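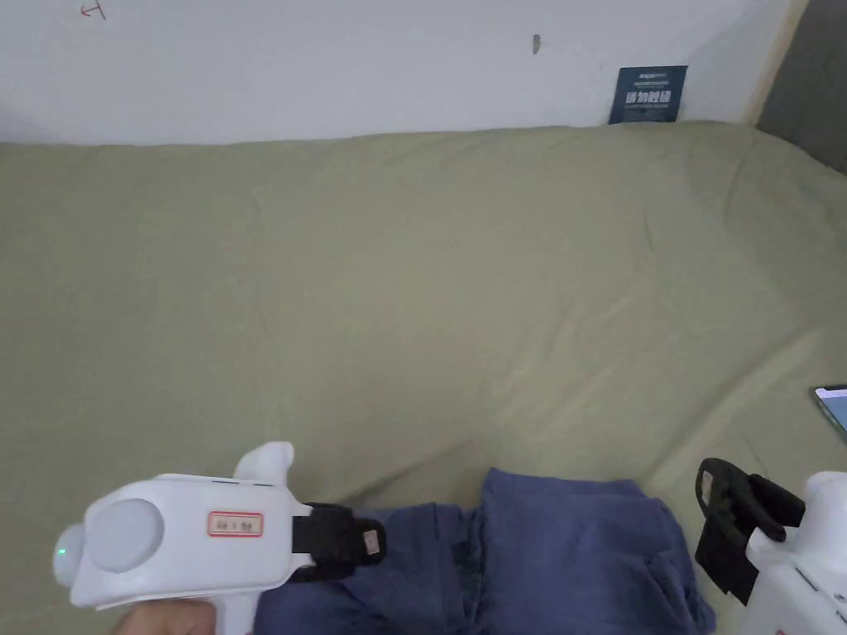
Olive-green sheet on a mattress set against the wall.

# Vollier Fitted Sheet

The Vollier is a plain fitted sheet with elastic sewn around the full hem. It is sold on its own, without pillowcases, and comes in four sizes and three colours. The cloth is cotton percale, which has a crisp feel when new and softens over the first several washes. People who sleep hot tend to prefer it to our flannelette, the Osuretti.

## Sizes

| Size | Fits mattress (cm) | Pocket depth (cm) |
|---|---|---|
| Single | 92 x 188 | 35 |
| Double | 138 x 188 | 35 |
| Queen | 153 x 203 | 40 |
| King | 183 x 203 | 40 |

Measure the depth of your mattress with any topper in place. If the total is within two centimetres of the pocket depth, the sheet will go on but the corners will be tight. Customers with a thick topper should look at the Ultedard, which has a deeper pocket and a wider elastic.

Um bed bases take a standard Queen or King mattress and need no special size.

## Colours

- Olive
- Chalk
- Slate grey

Colour varies slightly between dye lots. If you want two sheets to match, order them together and put a note on the order. We keep lots separate in the warehouse and can usually pick both from the same one. Olive in King is out of stock until September.

## Fitting

The care label is sewn inside the bottom left corner, as you stand at the foot of the bed. Start with the two corners at the head, then pull the sheet down and do the foot. On a bed pushed against a wall, do the wall side first while the mattress is still pulled out a little.

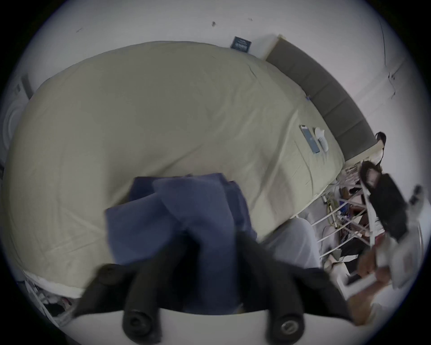
Percale creases more than sateen or jersey, and a sheet straight from the packet will show fold lines until its first wash. Ironing is optional. A warm iron on slightly damp cloth works best.

## Washing

Wash before first use, on its own or with similar colours. Olive and slate grey will lose some dye in the first two washes.

- Machine wash at 40 degrees or cooler
- No bleach, and no stain removers containing bleach
- Line dry in shade, or tumble dry on low
- Take out of the dryer promptly

The size chart already allows for shrinkage of up to three per cent. A hot wash can take it past that, and we don't replace sheets that have been washed above 40 degrees.

## Price and ordering

| Size | Item no. | Price |
|---|---|---|
| Single | 196-S | $48 |
| Double | 196-D | $55 |
| Queen | 196-Q | $61 |
| King | 196-K | $62 |

Matching pillowcases are listed under item 878 and are sold in pairs.

Orders placed before noon are packed the same day. Unopened sheets can be returned within 30 days for a refund. Opened sheets can be exchanged for another size if they haven't been washed or slept on. Faulty elastic or seams are covered for two years, and a photo of the fault and of the care label is enough to start a claim.

Prices last checked 27 Aug 2019.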